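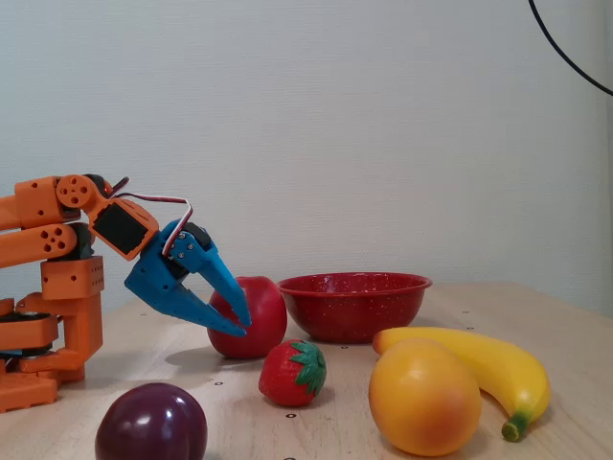
Photo: Benjie Manalastas

Print | E-mail

Home storage of apples

Home storage of apples covers the methods used to keep the fruit edible for weeks or months after picking without commercial cold rooms. Much of the advice in print is old, and a fair amount of it has been copied from one household manual to the next with no sign that anyone tested it.

Basics

An apple goes on breathing after it is picked. It uses up its own sugars and acids, loses water through the skin and gives off ethylene, a gas that speeds ripening. Cold slows all of this. A spot just above freezing, with damp air, will keep a sound late apple far longer than a kitchen counter will. Early summer apples keep badly whatever is done to them, a point that sellers of storage goods tend to leave out.

Color is a poor guide to keeping quality. Red skin depends largely on variety and sunlight, and a bright red apple may be weeks past its best inside.

Wrapping

Wrapping each fruit in paper is the best known method. Supporters say it stops rot from spreading. It can slow the spread by keeping fruits from touching, but it also hides the rot from whoever is checking the shelf. Growers at Brullham, who long used newspaper, claimed losses of 30 apples in a box of 500. No figure for unwrapped fruit was ever given, so the claim says very little.

The "one bad apple" rule

The proverb holds up better than most. A rotting fruit gives off more ethylene than a sound one, and the mold on it can pass to its neighbors, mainly through bruises and broken skin. The popular version, in which a whole barrel is lost overnight, is not supported.

Apples and potatoes

Many guides say that the two must never share a room. Others say that a single apple in the potato sack prevents sprouting. Both are repeated with equal confidence - sometimes in the same book. Ethylene can hold back the growth of potato sprouts under steady, controlled conditions, but results in a sack are hard to predict. The fear that apples will take on an earthy taste has a better basis, as they do pick up odors.

Storage products

Sachets and liners that claim to absorb ethylene have been sold for home use under names such as Pruro and Ernura. The Pruro leaflet promised that fruit would stay crisp for 38 weeks, without naming the variety or the temperature. The Ojeda crate, a slatted stacking box first sold in 2000, made milder claims and is in effect a ventilated box - useful enough, though no more so than any other with gaps in the sides.

Checking

Stored fruit should be looked over often and soft apples taken out. Apples that have lasted until May are usually better cooked.

See also: Root cellar; Ethylene; Windfall

Print | E-mail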